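# Numine two-finger gripper: demonstration days

The Numine is a parallel gripper with two black fingers, sold for soft goods and other items that fold or slip when picked up. Plistelar supplies it with a mounting plate, a cable set and the Verau control box. It fits most small arms with a payload of 2 kg or more.

Demonstrations run in our workshop every month except July. A visit starts at 9 am and takes half a day. Aksel Kirkegaard runs the morning session on setting up, and Ditte Briem covers cloth handling after the break. Groups are kept to 8 people. 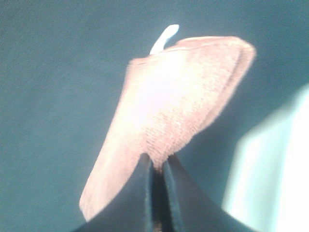
*Cloth handling: a piece of pink fabric gripped between the fingers, with the small white tab at its upper edge.*

Visitors are welcome to bring their own samples. Please send a list beforehand, with fabric weights if you have them. We have had good sessions with flannels, felt and knitted cuffs. Very stiff canvas is better tried on the Bergmann wide jaw, which we also keep in the workshop.

**Supplied with the gripper**

- Mounting plate and screws
- Verau control box
- 2 m cable set
- Spare finger pads, one pair

**Service and hire**

Finger pads should be checked after 800 hours and replaced at 2,000. Pads can be ordered singly or in pairs. Hire is by the week, and the fee is taken off the price if you buy within the same quarter.

To book a place, write to Berenice Ibarra at the Plistelar sales desk. March is already full.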